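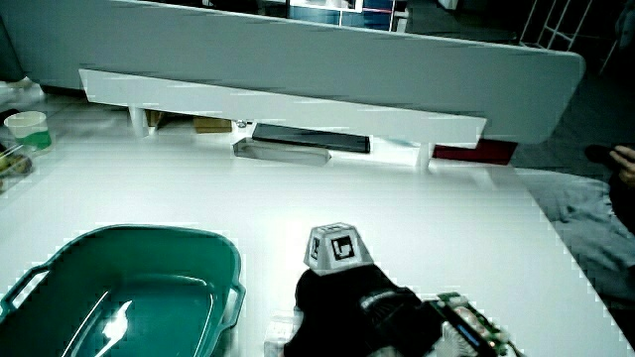 A teal basin with a handle at each end, on a white tabletop.

The shared table is the most contested surface in any institution, and the policy adopted at the Morris reading rooms in April treats it as a storage problem. Cabinets were ordered at a cost of 848 dollars. The tables filled up again within weeks.

This publication takes the view that a plain plastic basin would have served better. A cabinet asks people to decide where each article belongs. A basin asks only that small articles be put together and carried off when the table is needed for something else. Handles matter more than capacity in this respect, and a shallow tub is preferable to a deep one, in which small cartons are soon buried.
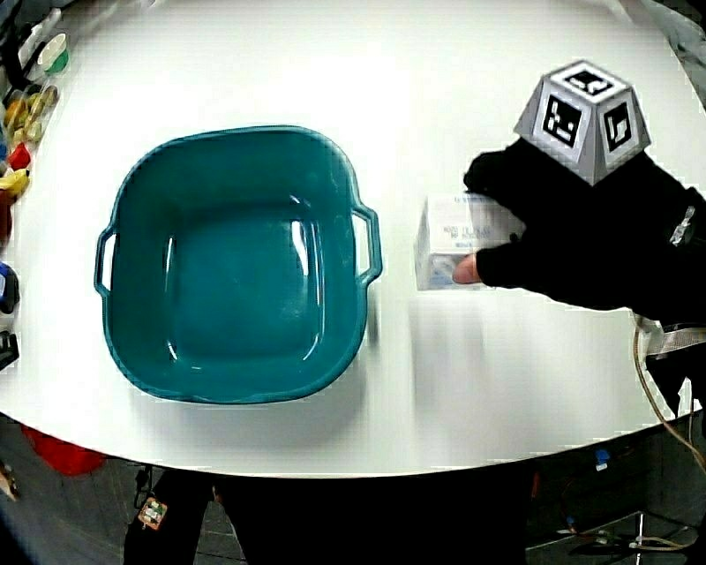

A small white carton in hand beside the empty basin.

Rodrigo Urquijo, writing in these pages, has objected that open containers invite neglect and that a full tub is merely clutter with a rim. The objection is fair. Coralie Halliday's reply, that a full tub can at least be seen to be full, is the stronger argument. Closed cupboards at the Virkum annex held some 700 unclaimed items before anyone thought to look.

We therefore urge the trustees to place one basin on each of the eight public tables and to require that it be emptied at closing. The cabinets may remain for paper and linens.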